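# Cleaning and sorting club table tennis balls — what works in quantity?

**Pendo Ndung'u**

Our club has accumulated a mixed stock of white 40+ balls: training grade, a few boxes of match grade, and an unknown number of older celluloid ones from before the changeover. They have been stored together in two crates since March. Many have picked up gray marks from the floor, and some have soft seams or hairline cracks that only show up when the ball is already in play.

I need a method that covers the following:

- cleaning without damaging the surface
- separating cracked and out-of-round balls from sound ones
- separating celluloid from plastic, if that can be done without burning anything
- storage that doesn't scuff them again

Total stock is under 3,000 balls. I have one utility sink, a tiled counter and one evening (Tuesday). Ultrasonic cleaners and similar equipment are outside the budget. I have read that dish soap leaves a film that changes the bounce. I have also read that it doesn't.

---

**Kheri Mugo**

Just throw them in a mesh bag and put it in the washing machine, cold, no spin. Did that at Barnunwood for years. A few come out dented but those were probably going anyway. For the old celluloid ones, smell them. They smell like camphor when you rub them. Store in whatever you have.

---

**Henryk Makowska**

I would not use a washing machine. The balls knock against each other and the drum for the whole cycle, and the wall of a 40+ ball is thin enough that this matters. The procedure below is slower per ball but it combines cleaning and inspection, so the total time is similar.

**Cleaning**

1. Fill the sink with lukewarm water, not hot. Hot water softens the plastic and can push a marginal ball out of round.
2. Add a small amount of plain dish soap. Avoid anything with moisturizer in it. The film you read about comes from lotion additives or from poor rinsing.
3. Work in batches of 28 or so that fit in a kitchen colander. Agitate by hand for a minute.
4. Rinse twice in clean water.
5. Roll dry on a cotton towel. Leave overnight before boxing.

Do not use acetone, nail polish remover or paint thinner on gray marks. Acetone attacks both ball types. A damp melamine sponge removes floor marks but also removes some of the surface texture, so I only do this with training balls.

**Inspection**

Cracks: squeeze lightly between thumb and two fingers and turn the ball. A cracked ball clicks. Dropping it on a hard surface gives a flat, buzzing sound that is easy to recognize after the first few.

Roundness: spin the ball on a smooth, level surface. A sound ball spins quietly in one place, a bad one wobbles. Tile is acceptable if you stay inside one tile and clear of the grout lines, otherwise use a sheet of glass.

**Sorting**

Work from bins, one per category, and keep them low enough to reach into without looking. I use 4: match, training, celluloid, discard. Rigid plastic with straight sides is better than baskets, which leave marks where the balls rest on the weave.

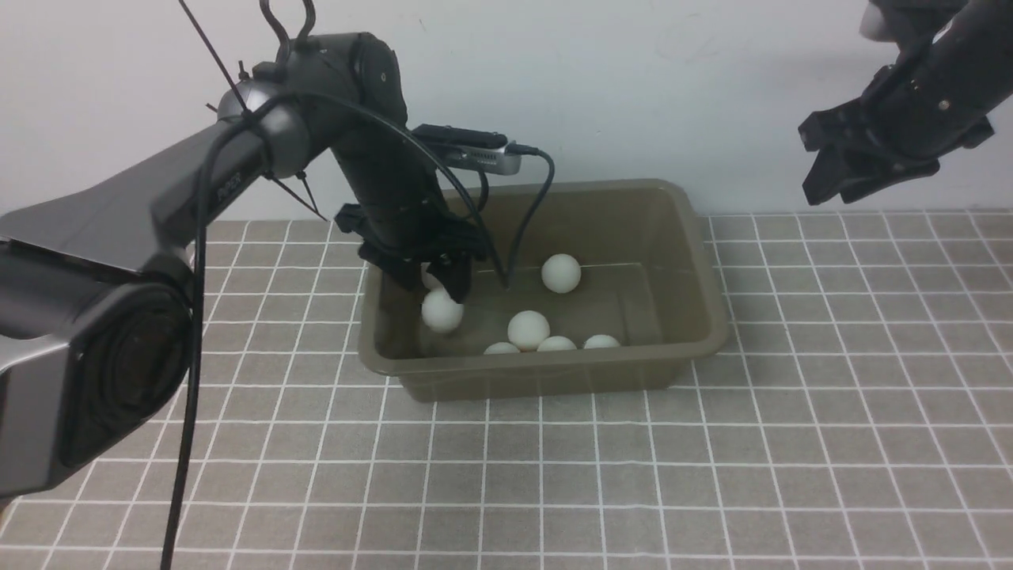
Fill each bin to half its depth at most. Past that point balls roll over the rim every time one is taken out, and any ball that has been on the floor goes back to the sink. A folded towel in the bottom reduces bounce when you drop them in. Color matters slightly: white balls are easier to pick out against a dark or olive bin than a white one, and dirt that collects in the bottom is easier to wipe out of a smooth surface.

**Celluloid**

The camphor test works but gets unreliable after the first dozen, once your nose adjusts. Check the stamp first. Plastic balls are normally marked 40+, celluloid balls 40. If the stamp has worn off, hold the ball in front of a flashlight and look for a seam, then compare with a known ball. Some plastic balls are seamless, celluloid ones are not, so a seam alone proves nothing.

Keep celluloid away from heaters and direct sun. It is highly flammable, and it should not go into ordinary trash in quantity. Ask your local hazardous waste site.

---

**Mercy Mwaipopo**

Agree with Henryk on water temperature. One addition on storage: lidded boxes are fine for plastic balls but only when they are completely dry. We boxed 1,675 of them the same evening they were washed and the cardboard dividers had mold by December. No damage to the balls, but all of them had to be washed again.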